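Setting out a two-lane forest road in one-point perspective

By Emiko Maruyama
February

Before you start, have a sheet of A3 cartridge paper, an HB and a 4B pencil, a kneaded eraser and a ruler at least 40 cm long. The exercise assumes you can already draw a horizon line and a single vanishing point. Shading is left until the construction is finished.

1. Horizon and vanishing point

Draw the horizon lightly across the full width of the sheet, 174 mm up from the bottom edge. Mark the vanishing point (VP) 17 mm to the right of the vertical centreline. A road set exactly in the centre looks stiff, and a small offset is enough to correct it.

2. Road edges and centre line

Decide which lane the viewer is in. For a driver's view in Canada this is the right-hand lane, so the centre line must reach the bottom of the sheet left of the middle. The right edge line runs from the VP to the lower right corner area. Rule both, then rule the left edge line at a flatter angle. All three meet at the VP.

Give the right edge line some width. Draw it as a narrow wedge, a hairline at the VP and about 10 mm across at the bottom.
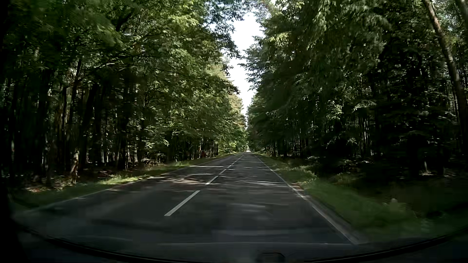 Fig. 1. Reference view. Compare the length of the nearest centre dash with the three beyond it.

3. Spacing the dashes

Dashes painted at equal intervals do not shrink by equal amounts on paper. To space them:

a) Draw the nearest dash and the gap after it by eye.
b) Rule a light horizontal across the road at the near end of the first dash and another at the near end of the second. With the road edges, these make a four-sided panel.
c) Mark where the far horizontal crosses the centre line, then find its midpoint between the centre line and the right edge. Rule a line from the right end of the near horizontal to the point where the far horizontal meets the centre line. Where the two diagonals of the right-lane panel cross, rule a line to the VP. This halves the lane.
d) From the near right corner, rule through the point where the halving line meets the far horizontal, and continue to the centre line. The third dash begins there.
e) Repeat until the marks are too close to separate. Four dashes is usually enough. Past that, draw one thin pale line to the VP.

4. Tree walls and sky

Treat each side of the forest as a single mass. Block both in to the top of the sheet and leave the sky as an uneven wedge of bare paper, wide at the top and closing to a sliver over the far end of the road. Let a few branches push into it. Straight sides will make it look like a second road.

5. Tone

Lay a flat mid-dark over the asphalt, working around the painted lines. Lift the sunlight with the kneaded eraser in bands across the road. Keep far bands thin and sharp. Nearer ones can be broader and mottled. Soften the verge toward the bottom corner with a tissue if you want an impression of speed.

Spray with fixative outdoors.

Questions about this lesson: use the contact form | © Hadance Drawing Notes | Back to top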